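A Lid for Every Wire

There is a particular kind of household shame that lives behind the desk, and I carried mine for 27 years. Then, one August, I went to Zimton, where the little workshop at Hakum teaches people like me to put their cables away properly, and I came home a changed woman (well, a tidier one!).

Everything begins at a good wooden table, with tape and gloves within reach and plenty of room to lay out a long strip before you commit to it.

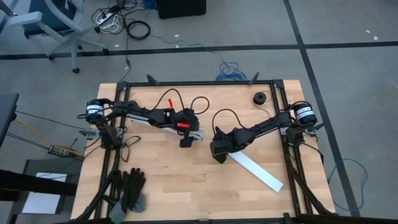 Gloves, a roll of black tape and a long white strip on the butcher-block tabletop.

What won me over was slotted trunking, a humble white plastic trough with comb-like sides. You lay your wires along it, the yellow beside the white, and press the flat lid down a little at a time, starting from one end. I found it as soothing as shelling peas, and I could happily have done 3 more lengths before supper.
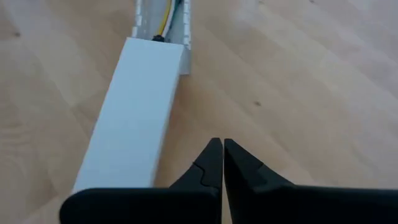
Before You Buy

Measure the whole run, corners and all, and then measure it again. Choose a trough with room to spare, and switch off and unplug everything before you move a single wire.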